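3.2 Furniture and objects

The work surface used throughout the study was a light wooden table with a pale, fine-grained top. It was chosen after an earlier round in June, in which participants worked at a painted desk and several complained of glare from the overhead lighting. The wooden top has a matt appearance and gave no such difficulty. Its grain is clearly marked, and participants were told before they began that they should not treat the lines of the grain as a guide to where an object ought to stand.

The container was a black wire mesh basket, open at the top. Open mesh was preferred to a solid box for two reasons. A person seated at the table can judge what the basket holds without leaning over it, and the surface beneath remains visible, so that the basket takes up less of the table to the eye than it does in fact. Figure 2 shows the basket on the table in three views.
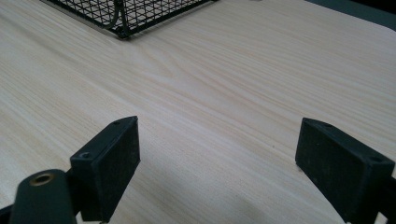
Department of Domestic Studies, Hurkik Institute
Figure 2. Table and basket, with the white cup in the second and third views.

The position of the basket was left to the participant during the practice period. Most moved it away from themselves at an early stage and kept the nearer part of the table clear for sorting. This agrees with the observations of Ásgeirsdóttir on kitchen worktops, where containers are pushed towards the back and the front is kept for the hands. For the recorded trials we therefore set the basket back towards the far edge, in the middle of the table, and asked participants to leave it there until the first object had been dealt with.

A single cup in front of the basket formed the simplest arrangement in the study. The cup was white and was placed upright, slightly to the left of centre and nearer the front of the table than the basket. The basket was empty at this point. The participant was free to use either hand, and no instruction was given on whether the cup should go inside the basket or beside it. The wording of the request ("please tidy the table") was the same in every session and was taken from the Wemon household protocol without change.
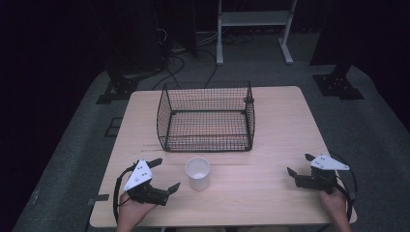 3.3 Arrangements and coding

Each session was made up of 8 arrangements, presented in mixed order. A session was limited to 900 seconds, including the time needed to reset the table. Arrangements not reached within this limit were left out of the analysis and were not repeated on another day. In total, 2,000 placements were coded by two readers working separately from the same written guide.

A placement was coded as "inside" when the base of the object lay within the rim of the basket, and as "beside" when the object stood on the table near the basket. The second category proved the harder to apply. A cup standing to the right of the basket may have been put there on purpose, as part of a tidy row, or may simply have been left alone.

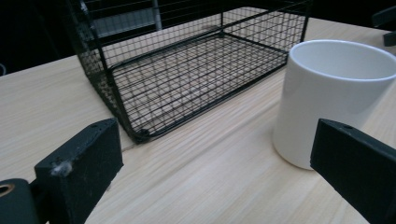

The readers were therefore asked to code the final position only and to make no judgement about intention. Where they disagreed, the placement was discussed and a single code agreed. Intention was taken up in the short interview which followed each session, and is reported in Section 5.

One limit of the arrangement should be noted. The mesh basket has no divisions, and participants who wished to keep cups apart from smaller items had no means of doing so within it. Several asked for a second container. The Tanden study, which supplied trays with compartments, found a stronger tendency to group objects by kind, and the two sets of results should be compared with this difference in mind.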